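Home | Diary | Older | Newer | Contact

The white room, second week

25/08/2023, written by the owner of this diary
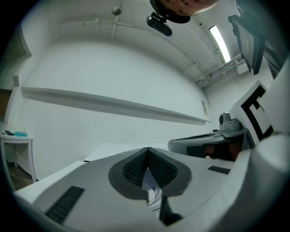

I slept badly and started late. In the new flat in Vesarport I still wake up at every noise from the street, and in June, when I signed the papers, I did not hear any noise at all. Maybe I was too happy to listen.

The room is white now, walls and ceiling. I wanted first a warm color, but the paint from Bonska was expensive and the white one was on sale, so white it is. The pipe on the ceiling stays too. I asked the electrician if he can hide it inside, and he wrote me a price of 721, without the plaster. I thanked him and said I will think. I have thought, and I painted it white, with the brackets. In the evening I almost do not see it.

My neck hurts from looking up so much. I did the second coat over the conduit with a small brush, very slowly, and I am a little proud of the corners.

Still to do: the curtain rail, the shelf from Flomeck (71, and one screw was missing in the box), and a lamp. The lamp I cannot decide. I have nearly 200 left for this month and I don't want to spend it on a thing which I will not like in winter.

For dinner I ate soup and bread, standing at the window. Tomorrow I must call Flomeck about the screw.

Contact | Copyright Zarei Diaries | Back to top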